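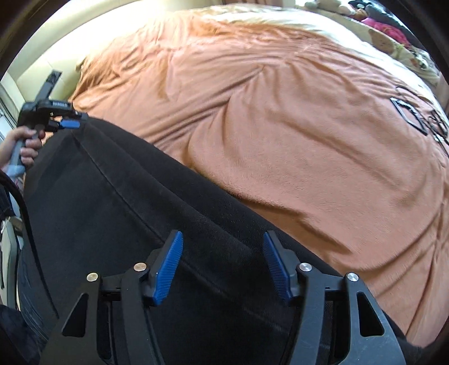 No. 60

Looking after black clothes and dark cloth

Dark cloth shows everything. A white hair, a little flour, the dust of the road, and after one year of washing it is not black any more but a tired grey. I sew and mend at home, mostly trousers and aprons, and these are the habits which I keep for black things. Some I learned from my aunt and some from my own mistakes.

Before washing

Turn every piece inside out. The rubbing in the drum takes the colour from the edges first, so you see it on the knees, the pockets and the seams. Close the zips. Empty the pockets completely, also the small one, because one paper tissue in a dark wash means an hour of picking.

Brush the dry cloth before it goes in water. Mud must be dry. If you rub it when it is wet, it goes deeper and you will have a pale mark there for a long time.

New black cotton I wash alone the first 2 times. After this it can go with navy and dark brown, but I still keep it away from towels. Towels give fluff to everything.

Washing

Cold water, or 30 degrees if the apron has grease on it. Use liquid soap. Powder does not always dissolve in cold water and it leaves white lines in the folds, and people think the machine is broken. I use Masance liquid for dark wool and for the rest whatever is cheap that month.

Do not fill the drum too much. My rule is that I can still put my hand flat on top of the clothes.

For cloth that has become stiff and dull from old soap, put 200 ml of white vinegar in a bucket of cold water, leave the piece in it while you have your lunch, then rinse well. Never mix vinegar with bleach. With black clothes you have no reason to take out the bleach anyway.

Drying

Dry in the shade, inside out. In August I hang my things after six in the evening and take them in before I sleep. Strong sun made a brown stripe across the shoulders of my best shirt and it did not come back, I tried two dyes.

Shake each piece hard before hanging. It removes some fluff and you have less to iron.

Fluff and hair

A damp rubber glove is better than the sticky rollers. Put it on, pull your hand down the cloth always in the same direction, and the hair comes together in a small roll at the bottom. For felt and wool I use a clothes brush with natural hair and I do not press.

Little balls of fibre on a jumper can be cut with a fabric shaver, but lay the jumper on a table first and keep it flat. On your knee you will make a hole. I made one.

Ironing

Black cloth becomes shiny from the iron. Iron on the wrong side, or put a thin cotton cloth between. If a shiny place is already there, hold the steam a little above it and then brush the cloth when it is still warm. It helps with wool and not so much with polyester.

Sewing and mending

Mark with a sliver of dry soap. It shows well on black and it goes away in the wash. Chalk is also good, but the yellow one sometimes stays, so try it first on a seam.

Black stitches on black cloth are very tiring for the eyes. I do this work near the window in the morning and I leave it for the next day if it gets dark. Put something white on your lap under the work, then you can at least see the edge. To thread the needle, hold a piece of white paper behind the eye.

Buy the thread with the cloth in your hand. There are many blacks, and some are blue or brown in daylight. The Tlapale thread that I had last was a good black on the spool and nearly green on the trousers.

200 shares
2 comments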